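Minutes, Pakley Print Room exhibitions meeting, 15th August

Present: Alasdair Lamont (chair), J. Agbenyega, R. Drultau, the framing lead, the education lead. Apologies from the web editor.

**1. Minutes of the May meeting**

Approved with one correction. The loan of the salt prints runs to the end of the show and not to the end of the month. Alasdair has signed the corrected copy.

**2. Autumn show, etchings and photogravures**

The selection is nearly final. Drultau brought proofs of the two late additions. Both were accepted. The second is a later pull and shows some plate wear in the sky, and the label should say so.

Hanging order was discussed at length. Agbenyega wants the large landscapes on the end wall, where visitors see them from the stairs. Alasdair would like the portraits there and the landscapes along the window side. The window side gets afternoon light and the blinds do not close fully, so the portraits, which include the hand-colored sheets, should not go there in any case. Agreed: landscapes on the window side with the blinds down, portraits on the end wall. Agbenyega asked that her preference be noted.

Wall text is too long. Each panel to be cut to four short paragraphs. The paragraph on how a gravure plate is grained stays in, as visitors ask about it more than anything else.
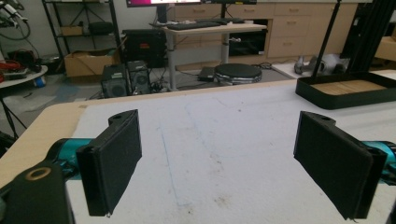
*Tabletop, white surface, with light wooden edge strip at far left.*

**3. Framing**

Trandeck has quoted for the mats and glazing. The price is higher than last year and delivery is now five weeks. The framing lead thinks we can reuse the black frames from the harbor show for all but the two largest sheets. Those need new frames either way.

There was a question about whether to glaze the photogravures at all. Lenders require it for their sheets. Our own could go up unglazed, but the wall would look uneven. Agreed to glaze everything.

Hinges: Japanese paper and wheat starch paste only. The last set came back with tape on two of the mats and it took over a day to remove.

Action: framing lead to send final sizes to Trandeck and ask for a split delivery.

**4. Reproduction requests**

A publisher has asked to use the ferry etching on a book cover, cropped to the left half. The artist's estate has no objection to the use but does not want the crop. Alasdair to reply offering the full image only, at the usual fee.
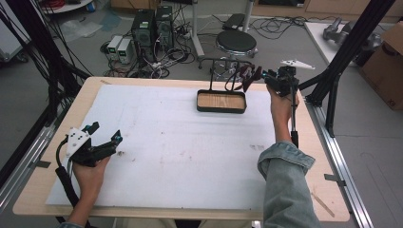
The request for images to go on the school poster was approved with no fee. Credit line to be printed in full, including the plate date. Agbenyega will check the proof before it goes out.

Drultau raised the low-resolution files on the website again. Several are being copied without credit. The meeting did not want watermarks. The web editor is to look at adding the credit line under each picture instead and to report back.

**5. Talks**

The evening talk on plate making is confirmed. The speaker wants a projector and a long table near the front. The education lead will move the chairs back one row to make room. The second talk has no speaker yet. Drultau will ask the print historian who came in May.

**6. Any other business**

The humidity gauge in the paper store is reading low. Agbenyega to compare it with the spare one and order a replacement if needed.

Catalog stock from the harbor show to be sold at half price at the front desk.

Next meeting to be set once Trandeck confirms delivery.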